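We use cookies to remember your settings and to count visits. Accept all / Manage choices

Trerkeo House, second floor users' meeting
Minutes

Present: Lies Timmermans (chair), Akinyi Athumani (minutes), Sixten Kristiansen, Jitendra Sandhu
Apologies: Chepkoech Sang
Start: 4:10 p.m.

1. Minutes of the last meeting

Agreed with one correction. Under "Kitchen" the descaler was bought by Jitendra, and the minutes had Sixten. Akinyi will change the copy on the shared drive.

2. Matters arising

The door closer on the corridor side has been adjusted and no longer slams. The key to cupboard 3316 is still missing. Sixten has asked Lindqvist for a replacement and is waiting for a price. Until then the spare toner is kept at the Nusus desks.

The labels for the recycling bins were printed but came out too small to read from the door. Jitendra will print them again.

3. The round table

Lies had asked for this to go on the agenda after several people raised it with her. The table is used for meetings and for lunch as well as for work, and clothes, mugs and wrappers get left on it. She wanted one set of rules that everybody on the floor could live with.
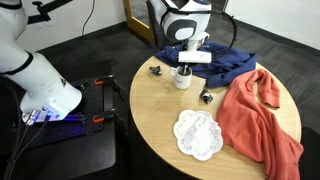
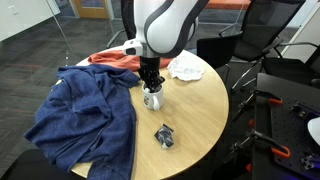
Waltidton, October

Lies went through what was on the table: a white mug, a dark blue knit top hanging over the rim, an orange-red cloth, a crumpled white cloth and a small plastic packet. None of those present claimed any of it. She asked Akinyi to put the list in the minutes so that people who missed the meeting can get in touch.

Sixten said the blue top was the main thing for him, as anything that hangs that far down the side gets caught when a chair is pushed in. Jitendra agreed but did not want a rule that stops people putting a sweater down for an hour. There are six hooks in the corridor and most of them hold old lanyards and a broken umbrella. If those were cleared, people might use the hooks.

Discussion about cloths. Akinyi pointed out that the cleaning cloths are supposed to be sorted by color, with orange and red for the washroom only, but that other cloths in the same colors have been brought in from home and it is hard to tell which is which. Any cloth found on the table will go in the wash, whatever it was for. Lies asked if that included the white ones. It does.

Mugs: the mug in the pictures has a small dark print on it. Jitendra thought it might belong with the set in the left-hand kitchen cupboard and will compare. There was a longer conversation about whether mugs should be allowed on the table at all. Sixten was against. The other three were in favor, as long as they go back to the kitchen at the end of the day. The light wood marks easily and there was support for coasters. Chepkoech had sent a note in advance saying that coasters were tried before and all disappeared within a month. Lies said they were cheap enough to try again.

Agreed:
- Clothes go on the corridor hooks. Anything left on the table overnight goes in the lost property box.
- Cloths go in the wash bag under the sink.
- Mugs are fine during the day and go back to the kitchen by 6 p.m.
- Wrappers and packets go in the bin by the door, including the small ones.
- Last person to use the table wipes it down. Plain water and a well wrung cloth, no spray.

Action: Jitendra to clear the hooks. Akinyi to write the rules on one sheet. Sixten to buy coasters.

4. Chairs

Sixten asked whether there are too many black office chairs near the table. They are wide, and with the arms on they do not go under. Lies would like to keep them because people also take them to the desks. It was left that chairs should be pushed in as far as they will go after use, and that Chepkoech be asked what she thinks before anything is moved to storage.

Jitendra reported a chair with a loose back — the one with tape on the underside of the seat. He will tighten it himself if somebody can find the right hex key.

5. Carpet

The dark gray carpet is due to be cleaned. Lindqvist can do it in the evening, and chairs and anything else that can be lifted should be off the floor by 5:30 p.m. Crumbs were mentioned again. The handheld vacuum is in the tall kitchen cupboard and needs to go back on its charger after use.

6. Supplies

Balance in the floor kitty is 200. Spending of up to 100 agreed for coasters, a second wash bag and a new dish rack. Receipts to Akinyi. The order reference for the last delivery was 3553, which Sixten needs for the return of the wrong trash bags.

7. Any other business

Akinyi asked people to stop taking the pens from beside the sign-in book.

Lies will be away for the next meeting and Chepkoech has offered to chair. The lost property box will be emptied at the end of November, with anything wearable going to the thrift store on the corner.

Meeting closed at 4:55 p.m.

Minutes taken by Akinyi Athumani. Corrections to her before the next meeting, please.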